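Progress report for April, tidying project
To: Vibeke Þórarinsdóttir, Davley
From: Flurina Danzer, with help from Valdemar Bach and Fathima Akanda

Dear Vibeke,

Thank you for your patience with this one, and for the kind note you sent after the last report. When we first sat down with you, you asked whether a machine could take over the chore everybody puts off, emptying the junk drawer and putting each thing back where it lives. I said I'd write to you plainly as we went along, so I'll try, although you know by now that I wander a bit.

### Where we are

The arm is doing single-item picks out of a metal bin all day long now, and I'm happy to say the team has mostly stopped hovering over it. We logged 886 pick attempts this month, against the 200 we had promised you in the plan. Most of the extra came from Fathima, who rewrote the part that decides what to reach for next and got rid of a long pause between picks (I had gotten so used to that pause that I was making my tea around it!).

We've kept to the sort of small stuff that piles up in any house: brushes, a marker, a toothbrush, a plastic spoon, a toy or two. Valdemar likes to let things land on top of each other, the way they would in a real drawer, and he's right to, even though it makes our numbers look worse.

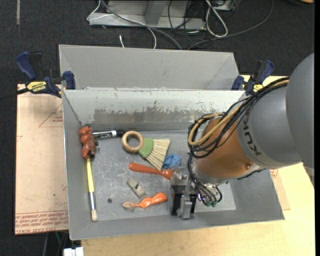
The easy things are getting quite dependable. Anything chunky with a bit of clear floor around it comes up cleanly, and if the fingers miss, the arm generally tries again from a better angle without one of us stepping in. Long thin handles are still hit or miss. When one lies close to a wall, the gripper has to come down between the handle and the metal, and the slope of the wall pushes it off its line. Bristles are a headache of their own, as the software likes to aim for the wide end of a brush and we would much prefer it took the handle.

### What it can't do yet

I don't want to oversell this. Picking a thing up is the first half of the chore, and the putting away has barely begun. We can drop an item into a chosen tray, but we can't yet lay a spoon down neatly beside another spoon, and you'd want that in a kitchen. Asger Hjaltadóttir came by from Ragnarsson to watch for an afternoon and asked if it could restock the small-goods shelves in their shop. My answer was not this year, though I'd love to try it on one shelf and see how badly we do.

It's also slow. A person clears the same bin before the arm has settled on its second pick, and I still catch myself wanting to reach in and help.

### Money and time

Spending is on plan. We had set aside 10 days for the new placing software and have used 9 of them, so I'd like to move a little over from the travel line, if you're comfortable with that. I can send the sheet whenever it suits you.

### Next

- Handles near walls, with Valdemar
- Placing side by side in a tray, with Fathima
- A first look at a single shelf for Ragnarsson, if you agree

Do come and see it running if you're nearby. Mornings are best, before 11 if you can manage it, and I'll put the kettle on.

Warmly,
Flurina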